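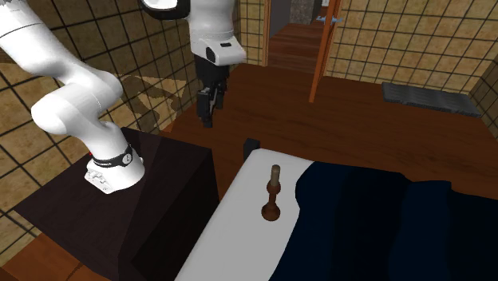 A stalled reach is the fault you will meet most often in the Kun bedside pack, and the good news is that it's also the easiest one to clear! The arm starts toward its target, the motion planner loses its path, and the controller drops into Hold with code 221 on the status line. Leave everything where it stopped. You can learn a lot from the stop position: with the gripper hanging over the open floor between the table and the bed, and the candlestick standing upright on the white part of the bed, you have plenty of clearance to work with and can go straight to step 1. If the fingers have stopped closer than that to the bedding, read the first caution before you touch the controls.

Manuals > Kun Bedside Pack > Faults and Recovery > 5. Stalled Reach and Lost Grip

5.1 Clearing a stalled reach

1. Press Pause, then check that the clock in the lower toolbar has stopped.

2. Open the Event Log and save it under a new name. The log keeps only the last 3000 entries, and a busy run fills that up fast.

3. Find the first line marked 221. Later ones are usually repeats, so don't spend time on them.

4. Look at the contact list next to that line. If it names the bed, the blanket or the table, go to 5.2. If it is empty, carry on here.

5. Select Jog, set the speed slider to its lowest mark, and raise the wrist straight up. Up first, sideways second, every time.

6. Once the wrist is clear, choose Replan. The proposed path shows as a thin line – follow it by eye all the way to the target before you accept it.

7. Press Resume and keep your hand near Pause for the first full reach.

CAUTION: Never use Replan while the fingers are inside a fold of the blanket. The planner treats the blanket as a flat sheet unless Soft Contact is on, and it will happily plan a path right through it.

CAUTION: If your Lanberg controller is also linked to a physical arm, disconnect the link before step 5. Jog commands go to both. Clear the fault in simulation first, then clear it again on the hardware with the emergency stop within reach and everyone outside the marked area. 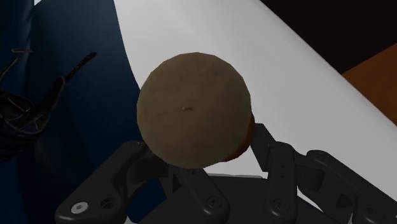

5.2 Lost or slipping grip

A slipping grip reports differently. There's no Hold and no code on the status line, only a Grip Force reading that creeps down while the fingers stay closed. It's sneaky, but once you've seen the curve a couple of times you'll spot it right away.

1. Pause the run and turn on Show Contacts. Each contact point appears as a small marker.

2. Orbit the view so you can see underneath the object as well as the sides. A contact that looks solid from above can turn out to be a near miss.

3. Compare the markers with the grasp you planned. With the parallel-jaw gripper you want contact on both pads. With a multi-fingered hand, check each finger separately, and don't assume that a finger close to the object is carrying any load.

4. Open Object Properties and look at Friction. A value of zero means that the material file did not load. Reload it and run the grasp again from the approach.

5. If Friction is fine, lower the lift speed and try again. Change one setting at a time, or you won't know which of them fixed it.

Note: Round objects are great fun to test with, and they're also the first to roll away. Save a checkpoint before each lift.

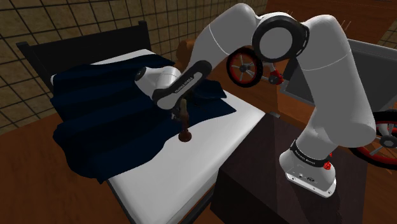 5.3 Before you go back to normal speed

Run the whole task at low speed up to 11 times, resetting the objects between runs. Nazareno Benedetti on the Brestby support desk put this routine together after going through a big stack of stalled runs, and it really does catch the faults that only show up now and then.

- Watch the elbow as well as the fingers. People tend to stare at the gripper and miss a link swinging close to the furniture.
- Check anything parked behind the arm. Larger items stay in the collision model only if their box is ticked under Obstacles.
- Confirm that the object is released upright and that the fingers open fully before the wrist rises.

If code 221 comes back at the same point in the path, stop there and don't keep pressing Resume. Send the saved log and the scene file to support, along with the Prendov planner version shown in the About window. Versions installed before the August update need the separate patch, which you'll find on the Downloads page.

Section last revised 24th April.

We use cookies to remember your language and manual version. Accept all | Manage settings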